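Perrin reuse shop adds shelves and a sorting table
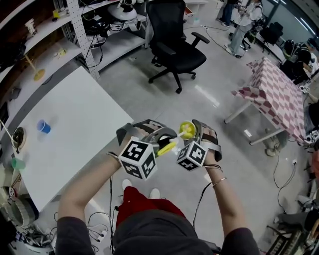 Last updated: December, 4:15 p.m.

The reuse shop on the lower floor of the Perrin building has finished setting up its new sorting room, and household goods are again being accepted at the side door.

The room has white metal shelving with several levels and a large white table where donated items are looked over before they go out for sale. Plastic cups, stands and small household pieces are handled there, along with equipment that comes in with its wires still attached. An office chair on wheels is kept in the room for paperwork.

Simis, the nonprofit that runs the shop, said it took in 3944 items last year and sold or gave away 2399 of them. Much of the rest was held back for lack of space to check it. The old sorting area was a hallway next to the boiler room, and goods had to be moved each time a delivery came through.

The shelving came from Zokelon, an office supply firm in Dultum that was closing one of its storerooms. Simis paid $1000 for the shelves and the table together - delivery included - and the money came from shop sales.

Under the new system, small plastic goods are checked by hand at the table. Anything with loose or cracked parts is set aside for recycling. Items that pass are priced and moved to the shop floor, usually within a few days. Electrical goods stay on the shelves until they can be tested, and cables are kept with the item they came with.

Simis is asking people to wash cups and dishes before bringing them in and to tape small parts together so they do not get separated. The shop does not take mattresses, paint or car parts. Large furniture can be dropped off only by arrangement.

Donations are accepted from 10 a.m. to 3 p.m. on days the shop is open. There is a limit of two boxes per visit through the end of January - larger loads should be arranged at the counter first. The side door is reached from the parking lot, and bus 46 stops across the street.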